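Donnelly lunchroom gets its tables back, and a proper wipe-down

April 4, 2025

Anyone who has tried to eat a sandwich at the Trikard hall in Donnelly lately will know how sticky things had gotten, so it is a real pleasure to report that the sitting area is open again and that it now has a regular cleaning turn, every morning before the doors open and once more after the lunch crowd has gone home.

The striped white tables and the red chairs are the same ones we have all been leaning on since the hall opened last August, and I was glad to see they had been kept. Paper towels now stand right out on the table, where anybody with a spilled coffee can get at them. 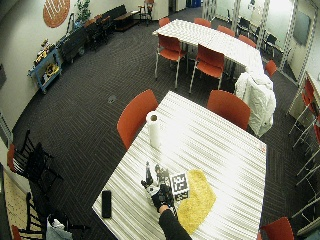

The hall had been asking for some help with this for quite a while, and the money finally came through the Otau neighborhood fund, which set aside $738 for cloths, sprays, towels and a few new mats. It isn't a grand sum, but a bottle of cleaner goes a long way when people are careful with it, and the fund hopes it will last until the end of summer (we shall see - it is a busy room!).

The sitting area seats 16 for now, with more places promised if the back corner can be cleared. Over 2,000 people came through the hall last month, and plenty of them stopped to sit down for a bit.

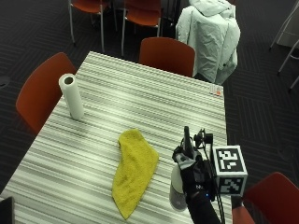
Utix Community News Page 16

Visitors are kindly asked to do their part as well. Wipe up your crumbs, push your chair in when you leave, and please take your coat home with you, as the lost and found shelf by the front desk is already full to bursting with scarves and single gloves.

The counter with the boxed goods, over by the white paneled wall, is getting the same care, and the floor there will be mopped on the same schedule.

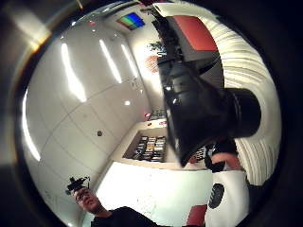 Opening hours stay as they were, and sitting down is free whether you buy anything or not. If you find a table that needs attention, just mention it at the front desk and somebody will come over with a cloth.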